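Keeping Score on Paper: Vratislav Halás on Stakes, Closing Prices and Season Records

Filed under: Betting, Interviews
January 20, 2023

Vratislav Halás has kept a record of every bet he has placed on second-tier soccer since he moved to Trelside. The record is a spreadsheet with one line per bet, and as of this week it runs to 2365 lines. He does not sell picks and has no site of his own. I asked him for an hour to go through how the sheet is built and what he reads from it, and he gave me closer to three.

Most bettors I talk to want to discuss selection. Halás started with columns.

"There are eight of them," he said. "Date, match, market, the price I took, the closing price, stake, result, and a note. The note is usually blank. If I am writing a long note, I am arguing with myself about a bet I should have skipped."

The fifth column gets most of his attention. The closing price is the last price offered before kickoff, and he treats it as the best available estimate of the true chance. If he takes 2.10 on a home win and the line closes at 1.95, he counts that bet as a good one whether the home side wins or loses.

"The result of one match tells you very little," he said. "The price movement tells you a little more. You need a lot of both."

I asked how many bets count as a lot. He said he does not look at profit at all until a market has 1000 lines in it. Only one of his does, the Asian handicap. Match totals are still short of that, and he gave up on correct scores early on because the bookmaker's margin was too wide for him to work with.

He worked an example for me. Take even-money bets, decimal odds of 2.00, one unit each. The standard deviation on a single bet is close to one unit. Over 100 bets it grows to ten units, so a bettor with no edge whatever can finish ten units up or ten units down and have seen nothing unusual. A bettor with a real edge of two percent expects to be two units up over the same stretch.

"Two units, inside a swing of ten either way," Halás said. "People look at that and change their method. They had nothing to go on."

Stakes

His stakes are flat, one percent of the bankroll, with the bankroll figure reset twice a year. The next reset is in March. Between resets the stake stays where it is, even after a bad run.

He used to stake by the Kelly formula, which sets the bet size from the estimated edge divided by the net odds. The formula itself he has no quarrel with. His trouble was with the number that goes into it.

"If I think I have a four percent edge and I really have one, Kelly has me staking four times too much," he said. "My estimates were not good enough for the formula. I tried half Kelly, then quarter Kelly, and at quarter Kelly the stakes were so close to flat that I stopped doing the arithmetic."

His longest run without a winner came in the season when he followed Štěpánek and Sundwood, two clubs that both changed coaches before the winter break. He would not blame the clubs. His ratings were built on the previous season's shots data and he was slow to throw the old numbers out. The sheet showed the problem before the bankroll did — his prices had stopped beating the close some weeks before the losses piled up.

"That was the useful part of the whole year," he said. "I could see the week where it went wrong. I just did not look at it until later."

He now discounts older matches. A match played this month counts in full, and its weight falls by half every 69 days. I asked where the figure came from. He tested a range of values on past seasons and that one gave the smallest error. He also said the curve was flat near the bottom, and anything between 60 and 80 would have done nearly as well.

Prices and accounts

Halás compares prices by hand. He has three accounts and checks all of them before each bet, and he writes down only the price he took. The difference between the best and the worst is often a few cents on the odds. He put this in terms of margin: on a two-way market at 1.91 each side, the bettor has to win 52.4 percent of the time to break even. At 1.95 it is 51.3.

"That is more than a full point for reading three numbers and picking the biggest," he said. "I spend whole evenings on the ratings for less than that."

He does not bet in play. He tried it for one spring and found that the prices he wanted were gone by the time the bet was accepted. He does not bet parlays either, as the margin is applied again on every leg. Four legs at a 4.5 percent margin leave the bettor giving up close to 17 percent of the stake before any skill comes into it.

I asked whether he has a rule about when to stop. He has one for the day and one for good. The daily rule is no more than five bets. The other is that if a full season closes with his average price worse than the close, he shuts the accounts and goes back to watching.

"I have been near it once," he said. "I wrote the rule down beforehand, in the same file. If I had kept it in my head I would have found a reason to change it."

The bankroll is separate money, in a separate bank account, and his wife can see the balance. He does not top it up. He would give the same advice to anyone starting out, along with a season of paper bets first — prices and closing prices logged, no money down. Most people who ask him how to begin lose interest at that point, he said, and he considers that a cheap way to find out.

He is working on a small script, which he calls Pluleck, to fill in the closing prices for him. At present it gets the team names wrong on postponed matches and he still corrects those by hand. 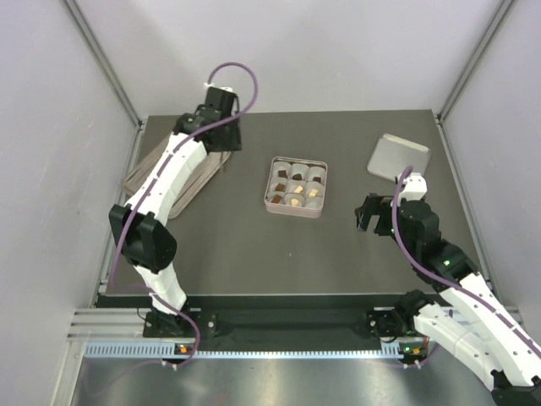
Terms used in this interview

Closing price: the last price offered before the event starts.

Margin: the share built into the odds that goes to the bookmaker.

Flat stake: the same amount on every bet, whatever the odds.

Unit: one standard stake, used so that records of different sizes can be compared.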